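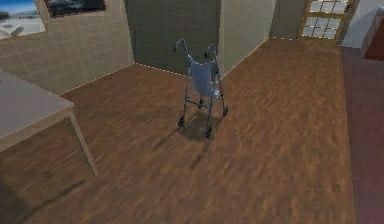 A walking frame on wheels is a fine thing on a flat floor and a nuisance on a hill, according to one resident of Punddale, whose remark was printed in the town's newsletter and has been repeated in most accounts of the place since. It is a fair summary of why the rollator has the history it does there.

The rollator, also called a wheeled walker or rolling walker, is a walking aid made up of a light frame, two handgrips and three or four wheels. It belongs to a large family of aids that starts with the plain stick and takes in crutches, the four-footed frame without wheels and the many half-way kinds with two wheels at the front and rubber tips at the back. The person using it walks a little behind or between the rear legs and pushes the frame along, so that it never needs to be lifted – a great comfort to anyone whose arms tire quickly.

Types

Three-wheeled models turn in a tight space and suit narrow hallways, though they are easier to tip. Four-wheeled models are steadier and often carry a seat, a bag or a basket. Small wheels do well indoors. Larger ones cope better with gravel, kerbs and wet grass, and people who go out every day tend to be happier with them. Brakes are usually worked by hand levers and cables, and on many models pushing the levers down locks the wheels for sitting. Some simpler frames brake when weight is pressed on them.

Fitting and use

The usual advice is to set the grips level with the crease of the wrist when standing upright with the arms hanging loosely, which leaves the elbows slightly bent. Grips set too high make the shoulders ache, and grips set too low encourage a stoop. A rollator gives less support than a frame without wheels and is not meant for anyone who needs to put most of their weight through their hands. It should not be used on stairs, and the seat is for resting on with the brakes locked, never for being pushed along.

In Punddale

The Punddale lending scheme, known locally as the Flallura after the hall it first worked from, began one November with 17 frames and a good deal of goodwill. It now keeps nearly 200 out on loan at any time. Repairs are done by the cycle shop Varghese, whose workbench has always been handy for brake cables, and the town's steepest lane, Rulano, was given a handrail and two resting benches after members asked for them. The scheme recorded its loan number 1346 on May 3, 2022.

See also: Walking stick; Crutch; Handrail; Kerb ramp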